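Setting Up a Copy-the-Word Table with Wooden Letters and a Little Whiteboard

Last updated: October

We have been playing this game at our house and at the Greltomley library table for long enough that I keep getting asked to write it down, so I finally sat down with my coffee and did it. You write a short word on a small whiteboard, you put out some wooden letters, and the child builds the same word on the table. It takes a few minutes to set up, and on a good day it will keep a four-year-old busy until lunch (on a bad day, well, you got to drink half a cup of something warm).

What you'll need

A small whiteboard, one that can stand up by itself or lean on something
A thick black marker
Wooden letters, capitals to begin with
A cup of pencils
A plain table, the lighter the better

About the letters. I started with a big bargain bag of 500 that I was terribly proud of, and I spent more evenings than I care to remember picking out the ones with splinters. The set I use now is a much smaller one from Vudwood. You really don't need many! One good alphabet and a few extra vowels will carry you through the whole first list.

Clear the middle of the table and push the pencils to the back. I like a straight-sided cup, nice and tall, and I fill it until the pencils hold each other up, because a half-full cup goes over the first time somebody reaches across for an E.
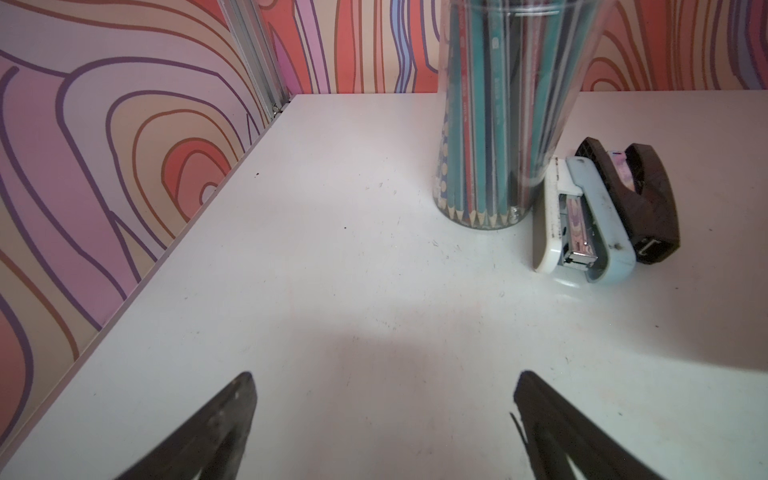 Ordinary school pencils are fine for this, and so are the stubby leftovers from the bottom of the backpack. They only come out at the very end, for children who want to copy the word onto paper once they've built it, so there's no hurry about sharpening them all.

Step 1. Write the word

Choose something short that the child already says all day long. RED is my favorite to start with. It has three letters that look nothing alike, and almost every child has an opinion about red. Write it in capitals as big as the board will take, and go over each stroke twice if your marker is getting tired. Please don't fuss over your handwriting. Mine wobbles all over the place and the children have never once complained. If you make a slip halfway through a letter, you can draw right over it and carry on.

Stand the board at the back of the table, facing the child. A little easel is lovely, but leaning it works too. The building happens in front of it, with the letters in a row going left to right, so that the eyes can hop up to the board and down again. 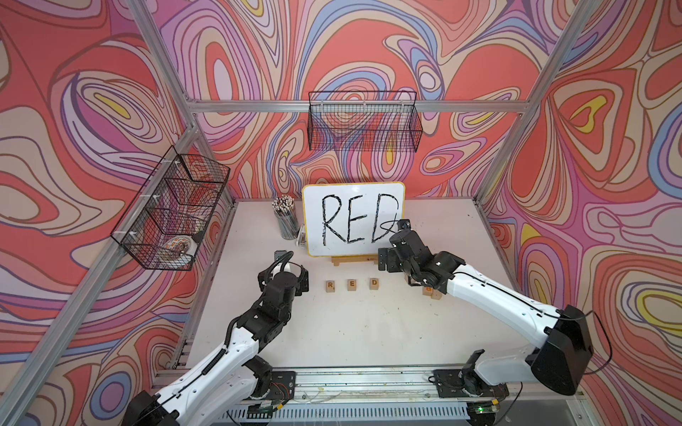
Step 2. Put out the right letters, and a few wrong ones

For the very first turn, give only the letters in the word. Mix them up, turn one or two of them sideways, and let the child sort it out. Once that feels easy, add a letter that doesn't belong, then another. G and T are good strangers for RED. I keep P away for the first few turns if I can, as it looks so much like an R to small eyes, and then I bring it in later as a bit of a trick.

Step 3. Read the board together

Before anyone touches a letter, read the word out loud and run your finger underneath it. Then say the letters one at a time. Some children want to shout them, and that is perfectly all right with me. After that, sit back. This is the hard part for those of us who like to help! Give them a good long while before you so much as point.

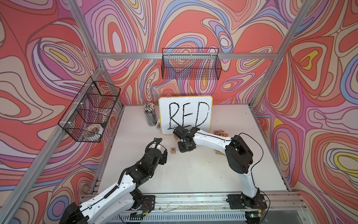
RED on the yellow-framed board at the back of the table, with the pencil cup to its left.

Step 4. Build it one letter at a time

Ask for the first letter, and wait until it has been set down before you talk about the second. I like the R to go right in the middle with plenty of space around it. If it ends up a bit too far to the right, just slide the whole row over later. Leave the spare letters off to one side, near the board, in whatever sort of heap they fall into. An upside-down U is a fine thing to come across and talk about for a minute.
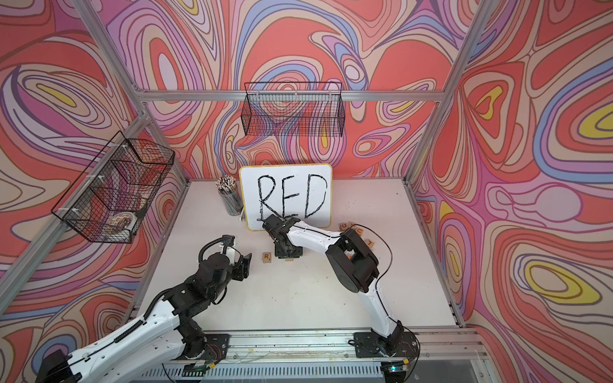
Shufen Duan wrote to me that she puts out the last letter first, so her son only has to find what comes before it, and that he went from three-letter words to four-letter ones much sooner that way. I've tried it since, and it works beautifully with children who get discouraged at the start of a word.

Step 5. Change the word

Wipe the board and change a single letter: RED to BED, BED to BEG, BEG to BUG. The child swaps one piece and has a whole new word, and you will get some very pleased faces. My first list has 12 words on it, and we have never gotten through them all in one sitting.

When you're done, count the vowels back into their bag before you put anything else away. Ours like to roll under the radiator, and I am still missing an E.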